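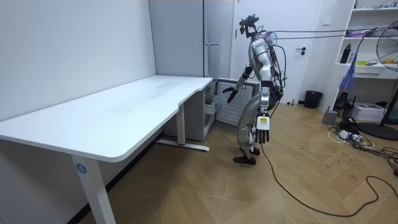 Kastunura long table, white

Item type: table, large
Top: smooth, white, rounded corners
Legs: white, on long horizontal feet
Condition: used, one owner
Availability: 2 in stock at Lalorport, collection or local delivery

We sell a lot of white tables and we are wary of most of them. The top looks great under shop lights, then you get it home and every coffee ring shows. So we kept a Kastunura in our own break room through the winter before agreeing to stock any.

The top

It wipes clean. We'll give it that much. Tea came off with a damp cloth, and so did ballpoint if you got to it the same day. Turmeric did not, and left a yellow shadow that was still faintly there in April. The maker's leaflet says "stain free," which we have crossed out on our copy.

The surface has a bit of shine to it, so you will get reflections from a window or ceiling light. Some people like that in a kitchen. If you plan to sit at it all day with paperwork, come in and try it under a lamp first.

The recess

There is a shallow notched recess along one long edge. The leaflet calls this a "comfort edge." We could not feel any difference in comfort. Crumbs gather in it, and a cloth folded over a finger gets them out.

Legs and feet

The long feet keep the table steady when somebody leans on the end. They also stick out where you walk. Two of us caught a toe in the first week, and after that we stopped noticing. The ends are rounded, so it's a bump and not a bruise.

Some of the used tables still carry a round number sticker on the leg. It peels off if you warm it with a hair dryer. We leave them on because we use them to match the parts when a table goes out in pieces.

Next to a fridge

Most buyers want this for a kitchen or staff room and push one end up toward the refrigerator. Measure with the fridge door open, all the way, including the drawers. The table is longer than it looks on a web page and hard to shift alone. One buyer returned theirs because the crisper drawer hit the top's corner, and we charged them for collection, as we would you.

Putting it together

The leaflet says 16 minutes. It took us almost three times that, with two people and the right wrench. The bolts are fine. The drawing is poor, and step 13 shows the foot upside down.

Compared with the Böttcher

The Böttcher is heavier, costs more and has a duller top that hides marks better. If the table will get hard use every day, we would spend the extra. For a lighter load, the Kastunura will do.

Care

Mild soap and water. Skip the Nudance polish sold alongside it. We tried it on half the top and could not tell which half.

Returns

Within 3 weeks, undamaged, with all bolts. Collection is at your cost unless the fault is ours.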